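首页 小说 短篇 连载 我的书架

透明的东西

我是写感知那一块的,说得直白点,就是教机器臂看东西。公司叫Riladitz,名字怎么来的我问过三个人,得到三种说法,后来就不问了。办公室在Tillthorpe,一个下午四点以后只剩一家面馆还亮着灯的小镇。我四月搬来的时候带了两箱书和一床厚被子,书到现在还没拆。

我最恨的东西是透明塑料。

你别笑,干这行的都恨。深度估计碰到透明的盒子,就跟人喝多了下楼梯一样,一脚一脚全踩在空气里。模型看见的是盒子后面的东西,是盒子里面的东西,是天花板上的灯,唯独看不见盒子。第609次运行那天晚上,我的掩码在屏幕上抖得像条抽筋的鱼,一会儿把里面的木条圈出来,一会儿又去圈底下的白台面。我对着它说:你到底要什么?它当然不理我。

规划模块是楼上的人写的,代号Hajji,脾气比我大。我给它的边界只要晃一下,它就拒绝出轨迹,日志里甩一行“目标不可信”。不可信!我熬了一宿写的东西,它连看都不肯多看一眼。有时候我觉得我跟Hajji的关系,比跟我妈的还紧张些。

那天我把置信度的门槛往下调,从90一路调到43,心想你总得给我点面子吧。Hajji还真给了,轨迹出来了,绿油油的一条,漂亮得很。我端着凉掉的面汤,把腕上相机的回传调到全屏,一帧一帧地翻。
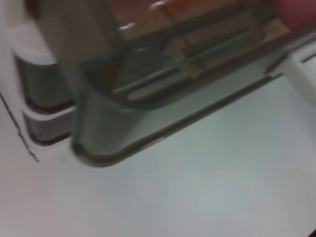 腕部相机,一格回传。盒子斜着,里面是木条。

翻到这一格我停住了,面汤也忘了放下。

怎么说呢,盒子就那么歪着,底边一道粗粗的灰褐色,离白台面只有一点点,台面上落了一层很淡的影子。塑料糊得不成样子,上头还顶着一粒白光,换了平时我早就骂起来了。可我盯着那道影子看了很久。我写了那么多行代码去找盒壁,找反光,找折射,从来没有去找过影子。盒子是透明的,影子可不是,再淡它也在那里。

我小时候跟外婆住,她那间屋子有扇玻璃门,擦得太干净,我撞过好几回。后来外婆教我,别看门,看地上。太阳照进来,门框在地上有一道黑边,黑边在哪儿,门就在哪儿。我那会儿五岁,学会了就再没撞过。隔了这么多年,我坐在Tillthorpe的办公室里,又让一块玻璃(好吧,塑料)给撞了一下。

我当晚就动手了。加一条影子的支路,先估台面的平面,再在平面上找那种边缘发软的暗区,拿它反过来约束盒底的位置。听着简单吧?写起来要命。台面左边有一条细细的、弯弯折折的暗线,也不知道是接缝还是裂纹,我的新支路一见它就扑过去,高高兴兴地宣布:影子!找到影子了!我说那不是,它说是。我们俩就这么僵到天快亮。

最后我给它加了个时间窗,看30帧,跟着盒子一起动的才算影子,赖在原地的统统不算。这个主意也不高级,可能教科书上都有,反正我没翻到过那一页,我的书还在箱子里呢。

早上楼上的人来了,头发翘着一撮,拎着豆浆问我是不是没回家。我说你别管,你把Hajji打开,门槛调回90。他说你昨天不是嫌它严吗。我说调回去。

他就调回去了。机器臂在玻璃隔断那头嗡地响了一声,我没敢看它,低着头看日志。一行,两行,光标闪啊闪。没有“目标不可信”。Hajji一声不吭地吐出一条轨迹,末尾跟了个数,我凑近了念:91。

“才多一分。”他吸着豆浆说。

“一分也是过。”

他又看了一会儿,问我加了什么。我本来准备了一大套,平面约束啊时间一致性啊,话到嘴边变成了:我外婆教的。他点点头,大概以为是哪篇论文。

下个月要把整套东西搬去Fokley,那边的客户据说满屋子都是玻璃罐子,顶上还有三面天窗,影子能从一个变成三个。楼上的人提起这件事的时候有点幸灾乐祸。我说知道了,让我先睡一觉。

回去的路上太阳刚好从面馆那边斜过来,我一路低着头走,看地上的边。电线杆的,自行车的,我自己的。到了家,我把其中一箱书拆了,拿出最上面那本,翻了两页就睡着了。

43 条评论 分享 30 收藏

上一篇 下一篇 返回目录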